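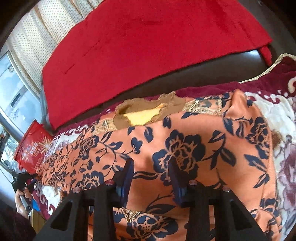

全文2150字 · 阅读约需6分钟

关于Putach

Putach是一家做旧衣整理、修补和转送的小店。店里收衣服，也上门帮人整理衣柜。我们的日常工作就是把衣服一件一件摊开、看清楚、叠好，再决定它去哪里。

我们从哪里开始

店是Naima El Idrissi和Ronaldo Xavier两个人开的。Naima以前在裁缝铺改衣服，改得最多的是裤脚和袖长。Ronaldo在一家洗衣店管收发，每天接触的是别人送来又忘了取的衣服。两人合租过一间工作间，前半间放缝纫机，后半间堆衣服。后来后半间的衣服越来越多，前半间的活也渐渐变成了修补那些衣服，就有了现在的Putach。

第一年没有门面，衣服都在客人家里看。客人把衣服从柜子里抱出来，往床上、沙发上一放，我们就在那里开始分。现在有了店面，这个做法还留着。上门整理时我们不带折叠桌，也不要求客人腾出地方，毯子铺平了就能用。

一件衣服怎么看

不管是店里收的还是上门看的，顺序都一样。

先摊平。领口朝一个方向，下摆拉开，不要叠着看。带大花的料子尤其要这样，花朵大小不一，卷在一起时看不出图案是怎么排的。像那件橙色底、深蓝花的，摊开以后才看得到花和叶子的走向，领子两边还各有一块金色的装饰。

再看领口。领子最容易变形，也最能说明一件衣服以前是怎么收的。罗纹领如果边上起了波浪，我们会记下来，但不会马上动手去压。有的领子本来就做成这样，有的是穿久了撑开的，要用手摸过、轻轻拉过再判断。领口敞着的时候顺便看里面，衬里是什么颜色、什么质地，有没有起球，标签还在不在。毛绒的衬里要单独写一笔，它决定这件衣服什么季节拿出来，也决定洗的时候能不能和别的放在一起。

然后看装饰。肩上、胸前有贴片、绳边、绣线的，沿着边走一圈，看有没有松线。金色的部分我们一律不熨，也不用带胶的粘毛器。绳边松了可以补，线的颜色尽量选浅一号的，深了会很显眼。

最后翻过来看背面和腋下。这一步客人常常不愿意当面看，我们会等人走开一点再翻。

看完以后写一张卡片，夹在衣服上。卡片上只有四行：颜色和花样，领口，里面，去处。“去处”这一行让客人自己写。

去处有四种

留下。洗好叠好放回柜子，我们会写明放在哪一格。

修补。带回店里，修好再送回来。小修当场做，针线包在我们身上。

转送。客人不要了，但衣服还能穿，由我们清洗后放到店里的架子上，或者交给附近的Rangel社区活动室。那边的冬衣一直不够，带厚衬里的优先给他们。

拆料。实在不能穿的，拆下还能用的布、扣子和装饰，剩下的送去做填充。花布单独存放，大块的可以做枕套，小块的拿来补洞。花朵完整的布我们尽量不从中间剪开。

有客人问过，拿不定主意怎么办。拿不定主意的先放进一个袋子，写上名字，在店里存到下一季，到时候再打电话问。大多数人接到电话时已经想好了。

我们存衣服的地方

店后面的仓间叫Morno，是沿用房东留下的名字，原先的木牌还挂在门上。里面现在有200个布袋位，一家一袋，按姓名排。厚衣服在下层，薄的在上层，有亮面的料子单独放一排，中间隔一层棉纸，免得互相蹭。

地面比走廊低一点，夏天容易返潮，八月我们会把下层的袋子全部挪到楼上，等天凉了再搬回来。这个月份来取衣服的话，请提前说一声，我们要上楼找。

叠法

常有人要我们教叠法，店里的叠法很简单。

有领子的衣服不对折领口，从下摆往上卷到胸前，两袖压在背后，领子露在外面。绒里的衣服不要卷太紧。肩上有硬装饰的衣服挂起来也不合适，衣架会把装饰顶变形，我们是平放，装饰朝上，上面不压别的东西。地方不够时，可以把肩部错开放，左边的肩压右边的空处。

沙发上搭的大块布、床上的厚毯子，也归我们叠。毯子先抖，再三折，花面朝里。颜色鲜的布和浅色的毯子分开洗，第一次洗尤其要分。

工作台上的Vustik

修补间的长台叫Vustik，是Ronaldo给起的，因为它总是往一边歪。垫过几次，现在基本平了。台子上放着两台缝纫机、一盒拆线刀和一排线轴。线按颜色排，橙色和深蓝用得最快，这两种我们总是多备。

来学修补的人也用这张台子。课程不分级，每次一个题目：补洞、换罗纹领、缝回脱落的绳边、换衬里。自己带一件要修的衣服来就行，没有的话，架子上总有可以练手的。学员最常做坏的是罗纹领，拉得太紧，缝完领口会皱。Naima的办法是先用大针脚假缝一圈，套在身上试一试，再正式上线。

去年的情况

上门整理74次，其中26次当天就整理完了，其余的去了两趟以上。经手的衣服有1000件写了卡片，小件如袜子、围巾不写卡片，没有算在里面。

收费

上门整理按次收，不按件收。店内修补按活收，价目贴在门口。转送和拆料不收费，也不付钱收购。寄存一季以内不收费，超过一季的，我们会先打电话，再商量。

怎么找到我们

店门上午九点半开，下午六点关。中午有人吃饭，但门不锁，可以直接进来，把衣服放在进门右手的筐里，留个名字和电话。衣服不用事先洗，也不用叠，我们反正要摊开看。

上门整理请提前预约，说明大概要看几个柜子，家里有没有猫狗。有电梯没电梯也请说一下，我们要带袋子。

预约和寄存的事找Ronaldo Xavier，修补和课程的事找Naima El Idrissi。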